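Notebook, Drellance testnet
29 August 2020
Entry: curator payout contract, rounding fault

Picked up from Valtteri's note on the stake snapshot. The payout contract on the Pullville test chain was leaving a remainder in the pool after every epoch. Small amounts, but the pool is supposed to clear to zero.

Setup: fresh deploy of the contract, 70 funded wallets, 4 epochs, fixed reward per epoch. Votes replayed from the script Hamisi wrote in April, with no changes to the ordering. Compiler optimizer off for the first pass, on for the second. Same result both ways, so the optimizer is ruled out.

Cause is in the share calculation. The contract divides each curator's stake by total stake first, then multiplies by the reward. Integer division drops the fraction before the multiply, and wallets with very low stake end up with a share of zero. Swapped the order to multiply first and reran. Largest leftover over the full run is now 89 base units, down from a figure that grew every epoch.

Checked for overflow with the reward set to the cap in the token contract. No revert. Ingrid should confirm the cap value, as my copy of the config predates her last merge. 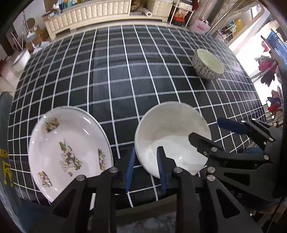 Gas

Payout call got slightly more expensive per wallet, 428 gas over the old version. Most of that is the added bounds check. Could be trimmed by moving the total stake read out of the loop. Not done yet.

Open items

Remaining 89 units: carry into next epoch or send to the reserve address. Lempi prefers carry. I have no strong view, but carry needs one more storage slot and a migration.

Vote weight decay is still computed off chain and posted by a single key. Fine for testnet. Needs a decision before Brotow gets access.

Nelli's indexer shows two payout events for one wallet in epoch 3. The chain has one. Suspect a replay after the node restart; logs copied to the Salminen share, not read yet.

Branch pushed, tests pass locally. CI not run.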